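Des nouvelles du verger partagé

Chers amis du verger, voilà l'hiver bien installé, et avec lui ce moment de l'année que j'aime presque autant que la cueillette : celui où l'on redescend à la cave soulever les torchons pour voir comment se portent les pommes. La récolte a été généreuse, 144 cagettes rentrées avant les premières gelées, et je remercie encore tous ceux qui sont venus avec leurs bottes, leurs échelles et leurs thermos (la soupe de Marcelino Xavier a fait l'unanimité, il nous a promis la recette !).

Vous avez été nombreux à m'écrire pour savoir comment garder vos fruits jusqu'en février. Je vous livre donc ma façon de faire, qui est celle de ma grand-mère à peu de choses près : une pièce fraîche et sombre, des clayettes, les pommes posées queue en l'air sans se toucher, et une visite chaque semaine pour retirer celles qui brunissent. Et surtout, pas de pommes de terre à côté, elles germent à toute vitesse.

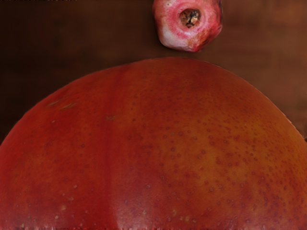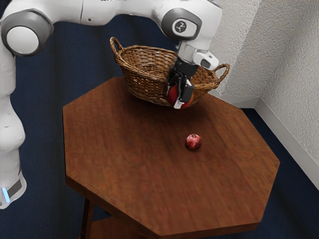
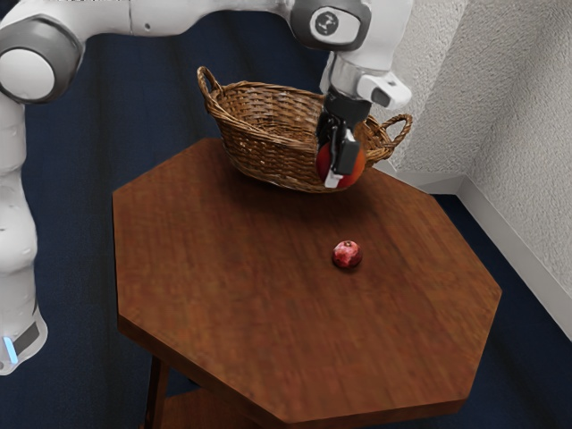
Pour celles que l'on monte à la cuisine, les règles sont plus souples, et chacun a ses habitudes. Chez moi elles ne restent jamais plus de quelques jours à la chaleur, le temps de finir en compote ou dans la poche d'un petit-enfant. Un panier en osier tressé, comme celui qui est posé sur la table octogonale, convient très bien, à condition de ne pas trop le remplir et de glisser un linge au fond. Les pommes un peu fripées, ne les jetez pas, elles sont délicieuses au four avec une noix de beurre et un soupçon de cannelle.

Côté agenda, l'atelier de taille aura lieu en février, au fond de la parcelle Eskola, du côté des vieux poiriers. Il reste 11 places, et nous prêterons des sécateurs à ceux qui n'en ont pas. Pensez aussi à rapporter vos bocaux vides à la grange, Marcelino les attend pour la prochaine fournée de gelée. Je vous embrasse tous et vous souhaite de belles soirées au coin du feu.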